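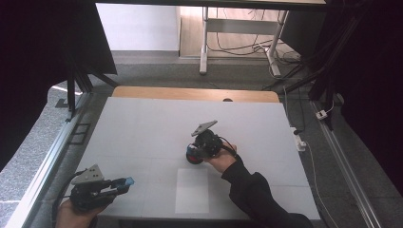

Can I put a plain white board over a wood table and use it as a work surface?

Sure, as long as the board sits flat and doesn't slide. I've had a square white one on top of my table since April and I do pretty much everything on it now.

First, clear the table and wipe it down. I mean really wipe it! One crumb under the board and it'll rock every time you lean on a corner, and you will go slightly nuts looking for it (ask me how I know).

Next, lay down a thin grippy liner. I use the Borno shelf liner, cut 13 mm smaller than the board on every side so it doesn't peek out. Set the board straight down on it. Don't drag it or the liner bunches up and you get to start over.

Then press on each corner. If one dips, fold a bit of paper and slip it under there. My friend Delia Cozma uses cork and says paper is lazy, but mine's been fine.

I went with matte. Glossy looks great for a day and then the lamp bounces right into your eyes. The trade-off is that matte grabs pencil smudges, so I keep a damp cloth close by and go over it at the end of the day. For ink, a little dish soap, 30 seconds of patience, then wipe. Skip the scrubby side of the sponge.

When I'm doing something fussy I put a sheet of white paper down in front of me, upright like a page, and work over that. Tape two corners if it wanders. Low-tack tape only, and peel it slowly.

Last thing, lift the board every couple of weeks and let the wood air out. Mine's due tonight.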